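Sekthorpe Small Containers Swap: Questions We Keep Getting

Run by Devendra Bisht and Meenakshi Vishwakarma, who own too many tiny containers and would like you to have some.

What counts as small?
If it fits in a closed fist, bring it. Tubes, vials, travel bottles, the little pots hotel jam comes in. Meenakshi once accepted a soup tureen and has not been allowed to forget it.
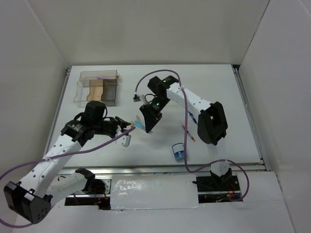
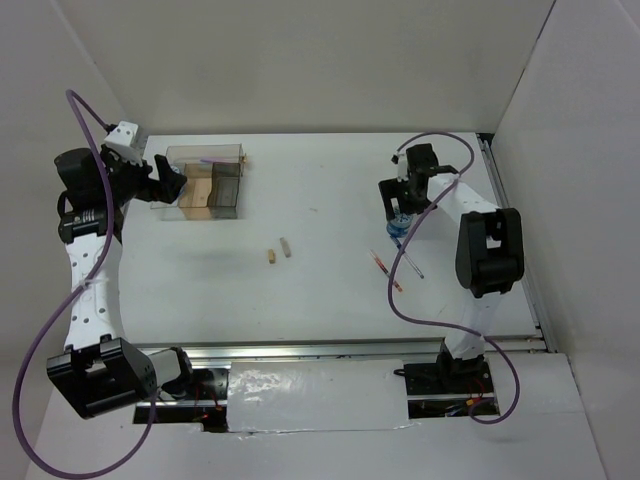
Do lids have to match?
They have to fit. Matching is a matter for your conscience.

Should I sort by color or by size?
Size. Devendra sorted by color for all of August and ended up with a blue box nobody could close.

Can I bring things in a clear plastic box?
Please do. People can see what they're getting, and we can see the gum wrappers you left at the bottom.

Do you take glass?
Up to 3 pieces per visit, wrapped. Newspaper is fine. A sock is fine if you don't want it back.

How clean is clean?
Washed, dried, label off. If it still smells of cough syrup, it is still a cough syrup bottle.

How many can I take home?
As many as you have a use for. "I'll think of something" was how we got to 409.

Where do I leave things if you're closed?
Shelf 582, by the side door. Upright, with the lids on.

Can I return what I took?
Yes. Most people do, usually with more.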